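How to bring a hand-held gripper into a tidying and sorting team

At Gristari we sort and repack small personal items for people who are moving home, and since March part of that work has been done with hand-held grippers in place of bare fingers. The idea is simple enough. You do the job as you always have, only through two gripper fingers, and what you do becomes the teaching material for the machines that will later take on the duller end of it. I love this way of working, and I've now helped get it going at our Koltidcombe branch and again at Grindton. These are the steps I'd follow if I were starting over.

Before you start

You will need one gripper per person, somewhere to charge them, and a task that your team already knows inside out. Don't pick something new! People learning a tool and a job at the same time get cross with both. We chose putting jewellery away in boxes, which everyone could do half asleep.

Talk to the team before the kit arrives. Ours wanted to know whether their hours would change, who would look at the recordings, and whether they could say no. Have proper answers ready, in writing, and pin them up by the kettle. If you don't know yet, say so and give a month when you will.

Step 1: Let people play

Give everybody 6 goes at picking up something forgiving - a rolled sock, a sponge, a bread roll from the canteen. Squeeze slowly, lift, put it down, open the fingers all the way. Most people grip far too hard at first and their forearm aches by lunch. Show them how to rest the elbow against their side.

Step 2: Set the height of the work

A low table is fine if you sit or kneel at it, but miserable if you stand and stoop. Try the job both ways before you commit anyone to a whole shift. We bought two kneeling pads for Koltidcombe and they were the best money in the whole project.

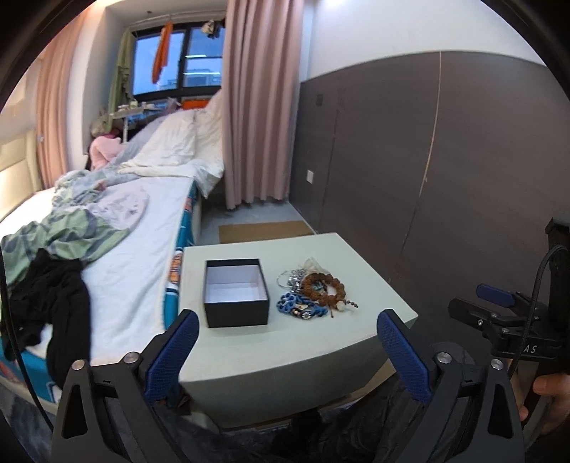
Step 3: Agree what a finished job looks like

Two people will pack the same bracelets in completely different ways, and both will be right. For teaching purposes you want some agreement. Sit down together and settle the order: does the box get moved first, or do you bring the pieces to it? Do chains go in before beads? Let the packers decide this themselves. They know that a fine chain will knot round anything you give it, and their rules turned out far better than the ones I had drafted.

Write the rules on one side of paper. If it spills onto a second side, the task is too big, so split it.

Step 4: Keep the runs short

We do 11 runs and then stop for tea. After the break people swap jobs, so whoever was gripping goes on to checking labels or folding. The checking is real work too and should count towards everyone's hours.

Dropped something? Pick it up and carry on. Keep the fumbles in unless the run has gone completely wrong, and mark it on the sheet so the person reviewing can find it.

Step 5: Talk about what is changing

This was the bit I had underestimated. At Grindton the packers were quick to see that they were now teachers as well, and they asked for that to go into their job descriptions. Quite right! It took a couple of drafts, but the new wording is in, and so is a small pay rise for anyone who trains a newcomer.

Our next site is Mahawong, where the team wants to begin with cutlery drawers. I'm told there are a great many teaspoons.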